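**Is the Grondska two-arm kit any good for soft goods?**

Asked 2021-10-09 in Kits & Kit Services

We're trialing the Grondska bench kit from Utitz. It has two arms, parallel grippers and a camera at each wrist, and it comes with their training service, where you demonstrate a task and they send back a policy. Our task is handling a gray fabric laptop bag.
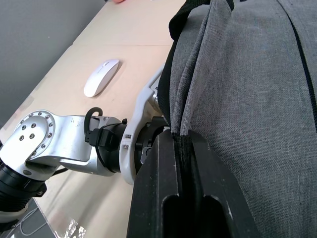
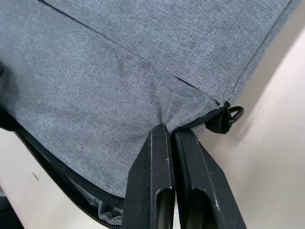
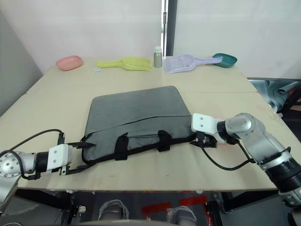 Hard boxes were fine on the first try. With the bag, I get a good grip on the edge in 9 runs out of 16. In the other runs the fingers close on the flat panel and slide off, or they take the edge and the zipper tape together. I've sent Utitz 139 demonstrations so far. Support says to send more, and each extra batch is billed. The trial ends in 13 days and I have to say yes or no to buying.

Is it worth paying for another batch, or is this a limit of the fingers? Has anyone used the kit on bags or clothing?

– Catia

---

**Answer 1** (accepted)

I ran this kit on padded sleeves from January through the spring. I'd hold off on the extra batch until you've checked two things.

1. Finger tips. The stock fingers are smooth and they wear. Ask Utitz for the rubber-faced tips. They weren't on the price list when I bought, but they sent me a set when I asked. Redo the wrist calibration after you fit them or your approach height will be off.
2. Where your demos grab. If half of them pinch the seam binding and half pinch the panel, the policy ends up somewhere between the two. Pick the binding and throw out the rest. I cut my set almost in half and it did better than the full one.

Also look at the close speed. The default is set for boxes. Slower gives the cloth time to fold up into the gap.

What I didn't like: retraining took four working days each time, and the service report only gives pass or fail per run. You have to go through the wrist video yourself to find out why one failed. With 13 days left you can fit in two rounds, maybe, so send the trimmed set first. Ask for a trial extension in writing now too. I got one.

– Cledwyn Wogan

---

**Answer 2**

We returned ours and went with Esquivel. Costs more but no per batch fee. Didn't try it with bags, only cartons, so can't say for fabric.

---

**Answer 3**

Does the zipper have to be closed? If it's your choice, close it before every run. An open one changes the shape of the edge and you'd need demos for both.

> *Comment from Catia:* It was open in some demos and closed in others. I'll sort them. Tips are ordered.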